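Folding shirts at a desk, is it just me?
Forum: Home and Laundry > Folding and storage

plotano_fan
2023-01-06
I have a small flat and no ironing board, so all my folding gets done sitting at my desk. T-shirts are fine. Button-up shirts come out crooked every time. I lay the shirt down, do up the buttons, fold the sides in, and by the time I get to the bottom half the collar has moved. Do people stand up for this? Would a folding board help?

Stitus
Stand up. You can't reach the far side of a shirt properly from a chair and you end up dragging it towards you. I use the bed.

kaewmanee318
The bed is too soft for me. The fabric sinks in and the creases wander. A table is better, sitting or standing. Turn the shirt sideways so the buttons run left to right in front of you, then both the collar and the hem are within reach. I fold the far side over first, then the near side.

plotano_fan
Sideways hadn't occurred to me. Do you do all the buttons up?

kaewmanee318
Top one, one in the middle, and the last but one. The others don't matter unless it's going in a suitcase.

Stitus
Disagree. If you leave gaps the placket buckles between them and then you have a crease down your front. Do them all, it takes no time.

Lieven Verbeke
I did shirts in a hotel laundry from September until we moved, and we were told every button on the ones that got folded and only the top one on hangers. At home I do 3 and I can't see any difference by the time I put the shirt on.

What matters more is the surface. A bare wooden desk is slippery, so thin cotton slides about. Flannel and brushed checks stay where you put them. If yours keeps moving, put a towel underneath.

fendex_
Checks are also easier to fold straight as you can follow the lines. Pick one stripe near the shoulder and keep the fold on it all the way to the hem.

Stitus
That works if the shirt was cut straight. Half of mine weren't — the stripe drifts off before it gets to the bottom. I go by the side seam.

fendex_
Then go by the seam. I was answering for checked ones.

plotano_fan
What about the folding board? There's a plastic one for sale near me, hardly used.

Lieven Verbeke
I wouldn't. They take up as much room as a tray and most are sized for T-shirts. A magazine laid below the collar does the same job, and you slide it out at the end.

Stitus
I've got a board and I like it. Everything on the shelf ends up the same width, which you don't get with a magazine.

kaewmanee318
For what it's worth, a plaid shirt on a desk like the one plotano_fan describes:
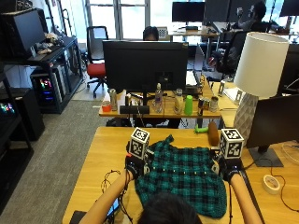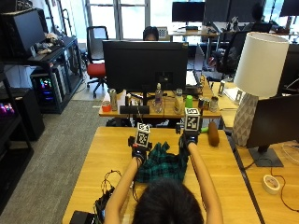
First one: shirt spread flat with the buttons running across. Second one: plaid cloth bunched up on the table.

plotano_fan
Thanks. Will try it sideways with a towel under it and leave the board for now.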